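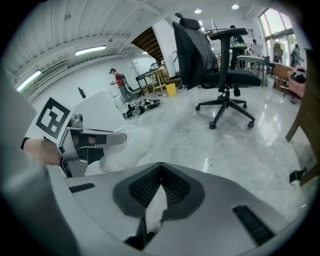

Fig. 1. The big room, with the office chair in the middle of the floor.

Session 2: Reading a room before you move anything

Okay, so last time we did closets and I talked too long about hangers. Today is open floors, and I want you to keep Fig. 1 next to you while you read, since I'll keep coming back to it.

Start with the black office chair. Mesh back, headrest, two armrests, five-spoke base on casters. I love a chair on casters for this exercise! It goes wherever somebody last pushed it, so it tells you very little about how a room is meant to work. A table tells you more. Write down the rolling things first, in their own column, and then forget about them for a while.

Next, floor items. There's a yellow bin toward the back, and something black and green to the left of the chair (a bag or a pile of gear, I honestly go back and forth, so write "bag or gear" and move on). My rule from the years at Stoststead is that anything on the floor gets a line on the sheet, even if you think it belongs there.

Then surfaces that have turned into storage. Look along the right wall for the pink chair with dark things piled on it. It's next to a wooden cabinet, and I'd put the two on the same line of your sheet. Kobina Sowah argued with me over this last February and wanted separate lines. Do it his way if you like, but be consistent.

Last, the walking route. People gather at doors, and there are four near the glass doorway at the back, with the white table close by. Sketch a path from there to the front, at least 30 inches wide, and mark whatever sits in it. Shiny floors like this marbled one look emptier than they are, so go slowly.

For next time: do the same sheet for a room you use every day, roughly 9 lines, plus the sketch. Two pages max, please. Siamak Salehi has the blank sheets if you missed them, and the Teixeira reading is still due.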